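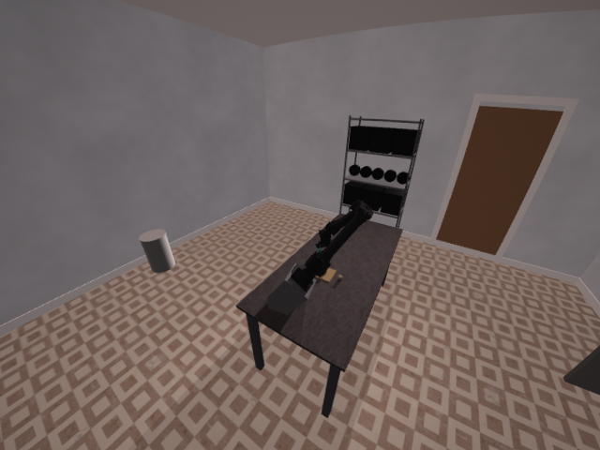 Floor tile

Floor tile is a thin, hard unit laid side by side with others to form a walking surface. Most floor tile is made of fired clay, but stone, cement, glass, cork, rubber and vinyl are also used. Floor tile differs from wall tile mainly in strength and in the finish of its face. A floor tile must carry furniture and foot traffic without cracking, and it should not be slippery under normal use.

Materials

Ceramic tile is pressed from clay and other minerals, dried and fired in a kiln. It may be left plain or covered with glaze. Porcelain tile is made from finer clay fired at a higher temperature, which gives a denser body that takes up very little water. Quarry tile is an unglazed clay tile, usually red or brown, formed by pushing the clay through a die. It is common in commercial kitchens and entryways.

Cement tile, also called encaustic cement tile, is not fired. Pigmented cement is poured into a divided metal mold, backed with a coarser mix and pressed, then left to cure. The color layer is thick enough that the pattern survives years of wear. The name is borrowed from the older encaustic clay tiles of medieval Europe, in which clays of different colors were set into one another before firing.

Vinyl tile and sheet vinyl are often printed to look like ceramic or stone. The printed layer lies under a clear wear layer, and once that is worn through the pattern goes quickly.

Patterns

The simplest layout is the straight grid, with joints running parallel to the walls. Turning the grid 45 degrees gives a diagonal layout, which needs more cut tiles along the edges and so wastes more material. Other common layouts are the running bond, the herringbone, the basket weave and the pinwheel.

Patterned tiles may carry a complete design on each unit or only part of one. In the second type, tiles must be laid together to finish the figure. Nested squares, diamonds, eight-pointed stars and lattices are among the most widely used designs, as they can be repeated in any direction without a visible break. A border of plain or contrasting tile is sometimes laid around a patterned field, especially in halls and older public buildings.

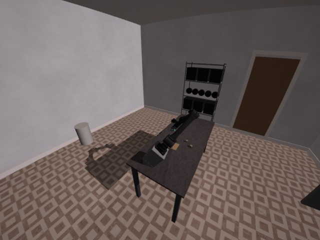
Patterned floor of nested squares and diamonds in tan and brown.

The apparent size of a pattern changes with distance. Small repeats tend to blur together across a large room, while large repeats can look crowded in a small one. The designer Lorraine Faulkner, in her handbook Laying Out a Floor, advised drawing the pattern at full size on paper and leaving it on the floor overnight before ordering.

Installation

Tile needs a flat, stiff base. On a concrete slab it can be bonded directly with thinset mortar. On a wood subfloor, a layer of cement board or an uncoupling membrane is normally put down first, as wood moves with changes in humidity – tile does not.

The installer finds the center of the room, snaps two chalk lines at right angles and dry-lays a row along each. The lines are shifted if this would leave narrow slivers at the walls. Mortar is spread with a notched trowel, and spacers keep the joints even. After the mortar has set, the joints are filled with grout. A gap is left around the edge of the floor and covered by the baseboard. Wide floors also need movement joints filled with a flexible sealant.

Care

Glazed tile and porcelain can be swept and washed with water and a mild cleaner. Cement tile and most stone must be sealed and should be kept away from vinegar and other acids. Grout stains more easily than tile, and darker grout is often chosen for busy rooms. A single cracked tile can be chipped out and replaced, so builders commonly leave a spare box with the owner. Matching an old pattern later may be difficult – colors vary from one batch to the next, even within the same product line.

See also

Baseboard
Encaustic tile
Grout
Mosaic
Terrazzo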